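Comparing two sets of gripper fingers in simulation without fooling yourself

Posted 10 August 2024 by Pavithra Kaimal

You have two finger designs, one opinion, and a manager who would like a number. I was in the same spot with the Lustholm fingers (long, blunt) and the Peltadel fingers (shorter, dearer). What follows is the method I ended up with, minus the first week, when I mostly compared my own typos.

Step 1. Pick one dull task and stick to it. Ours is plate placement: pick up a well plate, put it down inside a blue outline, let go. Stacking looks better in a meeting, but it mixes up five kinds of failure and you will spend your evenings sorting them.

Step 2. Decide what "placed" means before you run anything. I use two grades. "In" means no part of the plate touches the blue. "Centered" means the gap is even on all sides. A plate can be in and still sit toward one corner, and you want to know that, so save the wrist camera view at release.

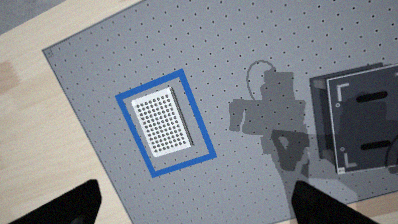

Step 3. Write down the final offset as two numbers, along the plate and across it. A single distance hides a steady lean in one direction, and a steady lean is usually your calibration talking. Wálter Cabrera lost most of October to a lean he had blamed on finger friction. It was a sign error in the tool frame. He has asked me to stop telling people this.

Step 4. Change the fingers and nothing else. Same controller gains, same closing speed, same random seeds. If your launcher is anything like Prondau, it will helpfully reload the default gains when you swap the tool file, so check them after the swap.
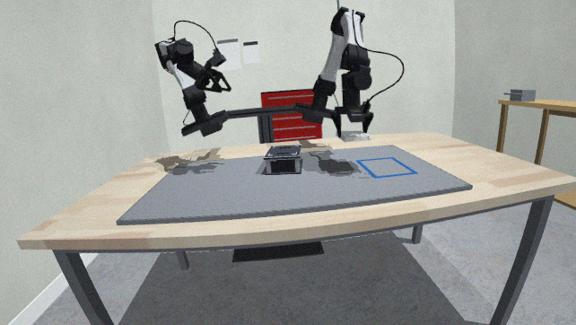
Seeds deserve more care than they get. Each one should fix the start poses of both arms, including the one that isn't doing the job. It's tempting to leave the idle arm wherever it stopped last time, but an arm hanging over the desk throws a shadow across the mat, and a vision policy will happily treat that shadow as news. Park it in the same pose for both sets of fingers, or vary it the same way for both.

Step 5. Run 204 trials per finger set, look at the failures, fix your script, then throw those trials away. Now run 2,000 per set for real. Sreekumar Poduval will tell you this is too many. His last comparison reversed itself over lunch.

Step 6. Report the failures by type: missed pick, slip, bad release. Our Peltadel fingers won on slips and lost on release, so the answer to "which is better" was a table, and my manager still wants a number.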